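Serow Street workshop – my walk-round list, with comments

I do this walk-round at the start of every September and then again whenever I remember (so, March if we're lucky). Etelka Szabó asked me to type up my scribbles this time so the Grultitz building people can see what I look at. My comments are in with the items. Sorry about the rambling, I write how I talk!

Doors and ways out
1. Front door opens fully and closes by itself – OK. It still squeaks. I've stopped hearing it.
2. Back door opens without a key from the inside – OK, but the push bar is stiff at the left end. Sekar Santoso leaned on it and got it first try, I needed two goes. Please adjust.
3. Hallway clear to full width – NOT OK. Flattened boxes stacked by the restroom again. I moved them to the recycling myself and I'd love not to do that next time.
4. Exit signs lit – OK, all of them.

Fire things
5. Extinguisher by the sink: gauge in the green, pin in, tag readable – OK.
6. Extinguisher by the back door – gauge fine, but the tag has faded so badly I couldn't make out the last service. Needs a new tag, and probably a call to Bakilana to check their records (our account number with them is 239, they always ask).
7. Smoke alarm test – OK. Very loud. I forgot to warn Tirta Oei, who was on the phone with a customer. Sorry, Tirta!
8. Nothing stored under the stairs – OK, finally! Thank you, whoever cleared out the paint cans.
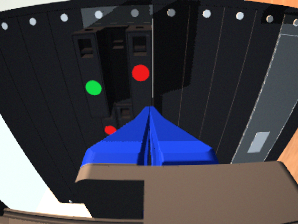
Electrical
9. Panel door shuts and labels match – mostly. Breaker 3 says "kettle" and it's really the hall lights. I put masking tape over it with the right name, but a proper label would be nicer.
10. Extension cords – one cord running under the mat by the front desk. I pulled it out and checked it end to end, no nicks, and taped it along the wall for now. We need another outlet there, I've said so before and I'll keep saying it.
11. Outlet near the sink trips when you press the test button – OK.

Floors, shelves and ladders
12. Loose tiles – one by the sink rocks when you stand on it. Nelu Bratu has the adhesive and says he'll get to it.
13. Tall shelves fixed to the wall – OK. The sign on the big one says 500 pounds max and we're nowhere near it.
14. Stepladder feet and locks – left foot is worn smooth. I've tied a note on it and put it in my office so it doesn't get used. Drunda sells the replacement feet in pairs, so get a pair.

First aid
15. Kit stocked – short on the medium bandages and the eye wash is past its date. I've ordered both.
16. Emergency numbers posted – OK, but the sheet still has the old extension for the front desk. It should be 114.

Still open: 2, 3, 6, 9, 10, 12, 14, 15 and 16. I'll go round again once the tile and the back door are done, and Etelka has the key to my office if anyone needs the ladder for parts.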